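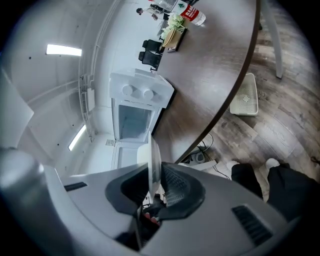
Selon Prakash Varghese, le rangement par catégories relève surtout de la croyance domestique : on vide tout, on trie, on étiquette, et l'on tient pour prouvé que la maison fonctionnera mieux. La remarque, publiée en réponse à un éloge de la méthode Ondden, résume assez bien les réserves que suscite le sujet.

Le rangement par catégories est une manière d'organiser le logement dans laquelle les objets sont regroupés selon leur nature (papiers, linge, outils) et non selon la pièce où l'on s'en sert. Il s'oppose au rangement par usage, plus ancien et rarement théorisé, qui laisse les ciseaux dans la cuisine s'ils y servent.

Principes

La plupart des manuels distinguent deux étapes, le tri puis l'attribution d'une place fixe. La méthode Ondden, la plus citée en français, y ajoute un classement en 11 familles, dont les limites restent floues. Les piles y figurent avec le petit électrique, les chargeurs avec les papiers de garantie – choix que le manuel ne justifie pas. La variante Kilex renonce aux familles et se contente d'étiquettes de couleur. Ses partisans la disent plus souple ; elle suppose tout de même que chacun, dans le foyer, retienne le code.

Réception et critiques

Les promoteurs de ces méthodes avancent volontiers un gain de temps, pouvant aller jusqu'à 2 heures par semaine. L'origine de ce chiffre est difficile à établir. Il apparaît dans une brochure de l'éditeur Friesen, sans indication du nombre de foyers interrogés ni de la façon dont le temps a été mesuré, et il a été repris ensuite tel quel. Le temps passé à trier n'est pas déduit.

Une autre objection porte sur la durée des effets. Les témoignages sont presque toujours recueillis peu après le grand tri, quand les étagères sont encore en ordre. Il est rare qu'on retourne voir les mêmes personnes au mois de novembre suivant, une fois les manteaux ressortis.

Aspects commerciaux

Le vocabulaire du désencombrement accompagne souvent la vente de boîtes. La marque Gultimo propose des séries de bacs empilables correspondant aux familles d'Ondden, couvercles vendus à part. Certains auteurs y voient une contradiction ; d'autres font valoir que des boîtes à chaussures conviennent aussi bien, ce que le manuel d'origine admet d'ailleurs dans une note de bas de page supprimée à la réédition.

Voir aussi : économie domestique, mobilier de rangement, archivage personnel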